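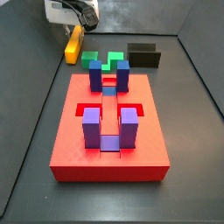 How does a fitted block puzzle differ from an ordinary set of building blocks?

The shape of the board settles where each piece can go, so the person using it works toward one arrangement and can tell by touch when a piece is seated.

The answer comes from the head of the puzzle lending collection at the Flutthorpe Toy and Game Library, who met with us in June in the sorting room behind the main desk. The collection was started with 22 boxes given by a school in Chisholm. It now holds 149 puzzles, most of them for children, although the staff report that a growing share of loans go to adults who borrow them for themselves.

The library divides its puzzles into three groups: flat picture puzzles, interlocking puzzles that stand without support, and board puzzles, in which loose blocks are placed into slots and recesses. The last group is the smallest and the one most often requested.

"A picture puzzle gives you a great deal of help," the collection head said. "You have the lid of the box, you have the colors, you have the edges. With a slotted board, you are looking at a hollow and asking which of several solid shapes will go into it. Many people find that the first few minutes are slow."

Color is a frequent subject of discussion with families. In some sets the blocks match the board, and in others each shape has a color of its own - yellow for a plain bar, green for a stepped piece, dark blue for a piece shaped like a U. The library has no fixed preference, but it does advise parents on the difference.

"When every shape has its own color, a child can name the piece before knowing the word for the shape," the collection head said. "They will ask for the blue one. Later they will ask for the one with two legs. We encourage families to use both words from the start."

Stepped pieces cause the most difficulty. A square looks the same after a quarter turn and a bar has only a few useful positions, but a stepped block has to be turned and sometimes flipped before its outline agrees with the hollow. Staff suggest laying such a piece flat beside the board and turning it there first. Upright pieces present a different problem, as a block that stands well above the surface is easily knocked by a sleeve while its neighbor is being placed.

"We tell people to leave the tall pieces until they have looked at what has to go in around them," the collection head said. "Some ignore this and manage perfectly well."

The library also gives thought to where a puzzle is used. Its printed guidance asks for a plain table with space on all sides of the board, so that loose blocks may be set down without touching one another. Trays are supplied with the larger sets on request.

Each returned puzzle is checked against a card kept in the lid. The check takes up to 10 minutes for a board with many loose blocks, and a box with a missing piece is withdrawn until the piece is found or replaced. Replacement blocks are ordered from Drarkano, a small workshop that cuts them to the measurements of the board. The collection recorded some 1,000 loans last year, and the number of boxes withdrawn was described as low.

"Blocks come back to us in coat pockets," the collection head said. "We had one returned by mail from Wumthorpe, with no note - only the block, wrapped in a sock."

Members may borrow two puzzles at a time for a period of three weeks. Board puzzles may be renewed once, provided that no other member has asked for them. Requests are taken at the main desk.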